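Frequently Asked Questions – Auditions and Casting at the Merel Playhouse

Last updated March 2025 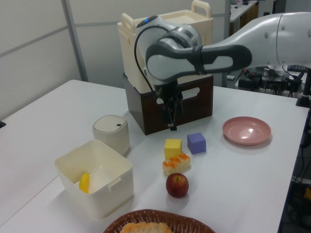
We cast four shows a season and answer the same questions for every one of them. Please read this page before you email. We will know if you didn't.

Do I need an agent?

No. Plenty of people in our last season came in through the open call with no agent and a headshot their cousin took. If you do have an agent, have them submit you through the usual form, and please don't also submit yourself under a slightly different spelling of your name.

How many people do you see?

For the May call we have 142 slots over two days. They go fast. Once they're gone there is a standby list, and the standby list does move, mostly in the morning, when actors discover what time 9 a.m. is.

What should I prepare?

One contemporary monologue, no longer than 60 seconds. If you're auditioning for the musical, bring 16 bars as well. The monitor has a timer and will say "thank you" when it goes off. This isn't a comment on your talent. She says it to everyone in the same voice.

Can I do a monologue I wrote myself?

You can. Tell us afterward, not before. We listen better that way.

Are there monologues you're tired of?

Yes, but we won't list them. The last time we did, people took it as a dare.

Is there an accompanist?

Yes, for the musical call only. Bring your music in a binder, in the right key, with your cuts marked clearly. The accompanist won't transpose on sight, play from your phone, or guess. Tempo should be given by singing a bar or two quietly, and never by snapping at anyone.

Which shows are you casting?

The May call covers two productions. The first is "Lo Presti and Daughters," a comedy about a family bakery with eight roles, five of them related to each other and three who wish they weren't. The second is "Kondavik," a new chamber musical set on a ferry that doesn't leave on time. Character breakdowns are on the Current Season page.

I'm 19. Can I read for the grandmother in Lo Presti?

We admire the confidence. Please read for one of the daughters.

How old do you have to be?

Eighteen by the first rehearsal. We don't cast minors in the main season. The youth company holds its own auditions in the fall and has its own FAQ, with different jokes.

Do you pay?

Yes. Every actor gets a weekly stipend during rehearsals and a per-performance fee once we open. The amounts are printed in the breakdown for each role. It won't buy you a house. It may cover parking near the theater, depending on the day.

Is housing provided?

For out-of-town actors, yes. We rent a few apartments over the Jumero Café, two blocks from the stage door. Each has a private bedroom, a shared kitchen and the smell of coffee from 5 a.m. on. Pets are decided case by case – the answer for the parrot was no.

Can I send a video instead?

Yes, until the Monday before the call. Film yourself from the waist up, in front of a plain wall, and slate with your name and height. Someone off camera should read the other lines. They don't need to be good, and it helps if they're quieter than you.

What should I wear?

Something you can move in. You don't need a costume. For Kondavik we may ask you to sway as if at sea, so think about your shoes.

When will I hear back?

Callback notices go out by email within a week of the call. If you aren't called back, you'll still get a note from us, since we've all sat by the phone and didn't care for it. Check your spam folder, where our notes seem to feel at home.

Can I get feedback on my audition?

We can't give individual notes. If you were called back and not cast, you may write to the casting office once the show has opened, and someone will reply with a sentence or two.

I was cast last season. Do I have to audition again?

Yes. We're sorry. We know where you live, above the café, and we'd still like to hear the monologue.

Where do I sign up?

Slots open on the Auditions page at noon, four weeks before the call. Choose one time and one show. Changes can be made online up to the night before, and after that please just come when you said you would.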